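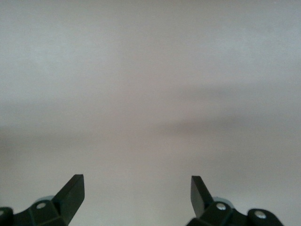
Figure 2. Plain surface, close range.

3.2 Surfaces and wiping

Plain surfaces were treated separately from shelves and drawers. Households in the Dollwood group kept a diary of when a surface was cleared, when it was wiped and what was put back on it. Of the 51 diaries handed out, 48 were returned complete. Entries that gave only a room name were left out of the timing analysis but kept for the word counts.

Most people cleared a surface fully before wiping it. In 18 homes the items were instead pushed to one side, and the free half was wiped first. Deak and Montoya coded these as "split" wipes. Fodor checked 20 diaries a second time, and disagreements were settled by going back to the written entry. Pale surfaces were harder for people to judge, and several diaries mention wiping the same area twice. We return to this in Section 4.1.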